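To: gripper-maintenance list
From: Freya Tapley, Equipment Office, Oakley site
Date: July 30, 2023
Subject: Re: Pad alignment and marker cubes on the Welletti pair

The Marano office wrote:

> We have changed the fingertip pads on our pair and the
> fit check now fails on the right unit only. Should the
> marker cube be taken off and reset before the check is
> run again? Procedure 108 does not say.

The cube should stay where it is. Please inspect the pad first. A pad that has been pushed in at a slight angle will close unevenly, and the fit check reports this in the same way as a moved cube. Remove the pad, wipe the seat with a dry cloth, and press the new one down until both sides are level with the body.

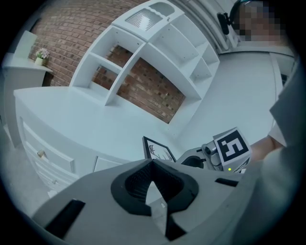

Both units should then be left switched on for 30 minutes before the check is run. Sites that shorten this period have reported failures that could not be repeated later in the day — Sudetti was the most recent of them. If the right unit still fails, exchange the two cables and run the check once more. A fault that moves with the cable calls for a new cable and nothing further.

The last step is a handling trial with a light, flat object. At Oakley we use a small framed picture of a deer's head, held by its lower edge against a white panel. The operator should grip the frame without squeezing it and keep the cable clear of the wrist.
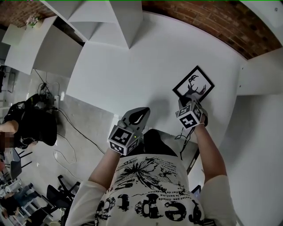
Maintenance Circular 691, page 30

The text of the circular remains in force until the revised edition is issued in November. Offices that hold the older printing should note that the torque table on the facing page has been withdrawn, and that screws on the cube mount are to be tightened by hand only.

Please record the result of the trial under form 1425 and send a copy to this office — including trials that fail.

Freya Tapley
Equipment Office, Oakley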